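Le bureau partagé et la mesure du bruit

Les contrats d'aménagement de bureaux fixent presque toujours un niveau sonore moyen. Le cahier des charges type de Plotano, que beaucoup de bailleurs recopient, s'en tient à une valeur unique relevée sur une journée entière. Cette valeur est facile à vérifier. Elle ne dit à peu près rien de la gêne.

Une conversation intelligible à 8 mètres perturbe davantage qu'une ventilation continue de même niveau. Le paramètre utile est la décroissance spatiale de la parole, c'est-à-dire la perte de niveau à chaque doublement de la distance. Il dépend du plafond, de la hauteur des écrans et du mobilier, très peu de la moquette, que l'on continue pourtant de vendre comme remède.

Le plateau Fontes, livré par Gometti, illustre bien le problème. La moyenne journalière y est conforme. Les 935 mètres carrés ont été traités de manière uniforme, avec le même panneau absorbant partout, y compris au-dessus des circulations. Entre deux postes voisins, la parole passe sans obstacle.
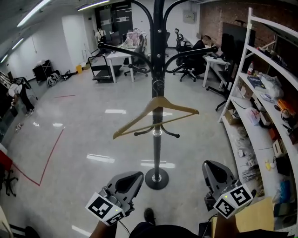
On objectera que la décroissance coûte cher à mesurer. L'argument est faible. Une campagne demande une source étalonnée, un sonomètre et 2 lignes de mesure par zone - une demi-journée de travail, à peine le prix de quelques panneaux. Fulimov l'a fait inscrire dans ses marchés en novembre et les délais de réception n'ont pas bougé.

Je plaide donc pour une clause de résultat sur la parole, zone par zone, assortie d'une pénalité. La moyenne peut rester au contrat à titre d'indication. Il faudrait aussi mesurer mobilier en place, car un plateau vide ne renseigne pas sur son usage, et recommencer après chaque réagencement portant sur plus de 10 postes. Les bailleurs y seront hostiles tant que la charge des corrections restera chez eux, et c'est sur ce point que la rédaction des baux devrait être reprise.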